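# The Slow Hands of Landon

At the Cheema shoe components plant outside Landon, the job called tray handling has no training manual. A new hire watches for one shift and then does it. You take a sole tray from where it is, check that nothing is stuck in it, turn it the right way and put it where the next person needs it. A good worker does this while talking about football.

Fahad Zaidi has run the floor at Cheema for 15 years, and for most of that time he has been visited by people who want to sell him a machine that handles trays. He has bought two. One was a belt with a pusher arm that worked well until the company changed tray shapes. The other is still under a tarp near the loading door.

"They all work on the day of the visit," Zaidi said. "I ask them to come back the next week, with the trays we'll be using then."

The latest people to come back are from Skorkov, a small firm that builds control software for two-armed robots with fingered hands. Their pitch is different from the old one. They don't want the plant to build a line around the machine. They want the machine to stand where a person stands and use the same tables, shelves and bins.

It is the same promise being made about kitchens and laundry rooms, and it runs into the same trouble. Factories solved the easy half of automation decades ago. Weld this spot, fill that bottle, put a cap on it, do it again. Every part arrives in the same place, facing the same way. What was left over for people was the work where things arrive any old way, and that turns out to describe a great deal of factory work and nearly all housework.

Yasir Khattak, who leads testing at Skorkov, keeps a running log of every attempt his robots make at a tray. When I visited, the log stood at 2,914 attempts. He would not boil it down to one success rate for me, and after he had explained the categories I could see his point. There is a column for trays picked up cleanly and one for trays picked up on a second try. There is a column for trays picked up and then set down facing the wrong way, and he counts those as failures even though the robot's own software was, for a long while, scoring them as wins.

Black plastic is a hard case, he told me. It gives a camera little to go on, and on a shiny surface the reflections can look like edges. A person who can't quite see the rim of a tray will feel for it without thinking. The robot has to be taught when to trust its eyes and when to close the fingers slowly and find out.
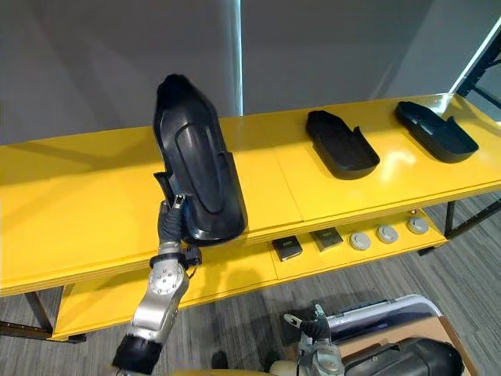
Grip is the second problem. Squeeze too lightly and the tray swings as the arm moves. Squeeze too hard and a thin rim bends, which does no harm once but does plenty over a month. Khattak's team spent most of last year on this, trying different glove materials over the fingers and different places to take hold. They settled on gripping near one end. It looks awkward, but it leaves the rest of the tray clear of the hand when it goes down.

Then there is speed. Zaidi timed the robot himself with the stopwatch on his phone. It took 20 seconds to move one tray from a table to its place and return for the next. He timed one of his own workers doing the same thing and got 4.

Khattak doesn't dispute the numbers. He says the arms can physically go much faster, but the slow pace gives the software time to correct itself, and a slow machine is easier to stand next to. He would like to halve the time by summer. Zaidi says he would settle for a machine that kept its present speed through a whole night shift, when he has trouble finding people at all.

That is a smaller ambition than the one in the brochures, and it may be why the two men get along. Fomen, the equipment dealer that introduced them, had first suggested a trial across the full floor. Zaidi said no. The trial he agreed to is one station and one family of trays, with a worker at the next table who can step in.

What about the home? I asked Khattak whether the robot that moves a sole tray could put away dishes. He said parts of it could. Finding an object, choosing a grip and setting it down are the same skills. But a plant has a few hundred kinds of things in it and a kitchen drawer can have that many by itself, some of them sharp and some of them wet. A plant also has someone like Zaidi, who is paid to notice when the robot has stopped.

At his own house, Khattak said, he has a dishwasher and a robot vacuum, and the vacuum gets stuck under the same chair most days. He hasn't moved the chair.

The trial at Cheema is due to start before the end of January. Zaidi has cleared the space for it and marked the floor with tape. The tarp by the loading door is staying where it is for now.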